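2020년 1월 26일, 작업 노트

오늘은 성경 이야기 번역 워크숍 초안을 다시 읽는 데 하루를 거의 다 썼다. 구스로(Gusero) 골짜기 마을 모임에서 쓸 구전용 이야기 묶음인데, 리야 알렘네가 보내 준 녹음을 받아 적고 보니 글로 읽을 때와 귀로 들을 때가 이렇게 다르구나 싶어서 몇 번이나 혼자 웃었다. 특히 탕자 이야기에서 아버지가 달려 나가는 대목! 우리 초안은 문장이 너무 길어서 이야기꾼이 중간에 숨을 못 쉰다. 본투 게브루도 같은 말을 했고, 두 문장으로 끊어 읽으니 훨씬 낫다고 한다.

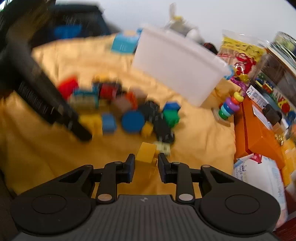
끊는 자리는 "아직도 거리가 먼데" 바로 뒤로 정했다. '측은히 여겨'는 아직 고민 중이다. 마을 말로는 뱃속이 움직였다는 표현이 제일 가깝다는데, 프레벤 분고르는 젊은 사람들이 배탈 난 줄로 알아들을까 봐 걱정이고, 로벨 피크레는 할머니들이 다 그렇게 말씀하시니 그대로 두자는 쪽이다. 나는 로벨 쪽으로 마음이 기울지만(할머니들 편을 들어 손해 본 적이 없다) 7월 현지 점검 때까지는 괄호를 쳐 두기로 했다.

녹음 파일 정리도 조금 했다. 721번은 바람 소리가 심해서 다시 받아야 한다. 리야에게 부탁할 것. 스코다노(Skodano) 쪽 모임에는 인쇄본 800부를 보내기로 했었는데, 글을 읽는 분이 많지 않다고 하니 부수를 줄이고 그 돈으로 재생기를 더 사는 게 어떨까 한다. 로살린다 파디야에게 견적을 다시 물어봐야겠다.

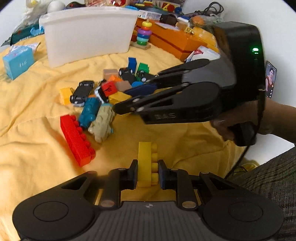 어린이용 이야기 묶음은 아직 순서도 못 정했다. 잃은 양을 맨 앞에 놓고 싶은데 본투는 씨 뿌리는 비유가 먼저라고 한다. 아이들은 손에 뭘 쥐어야 이야기를 오래 기억하니까, 장면마다 소품을 하나씩 붙여 볼 생각이다. 노란 천을 넓게 깔면 그대로 밭이 되고, 노란 블록 하나를 세워 두면 길가 표지로도 쓸 수 있겠다. 양은 역시 양처럼 생긴 게 있어야 할 텐데, 천 조각으로 만들 줄 아는 사람을 찾아보자. 이야기꾼이 소품을 옮기느라 말이 끊기면 안 되니 한 이야기에 다섯 개는 넘기지 않는 걸로.

다음에 할 일: 탕자 이야기 둘째 녹음 받아 적기, '측은히' 표현을 두고 프레벤과 한 번 더 이야기하기, 재생기 충전선 여분 확인. 그리고 본투가 빌려 간 용어집 돌려받기. 지난번에도 적어 놓고 잊어버렸다.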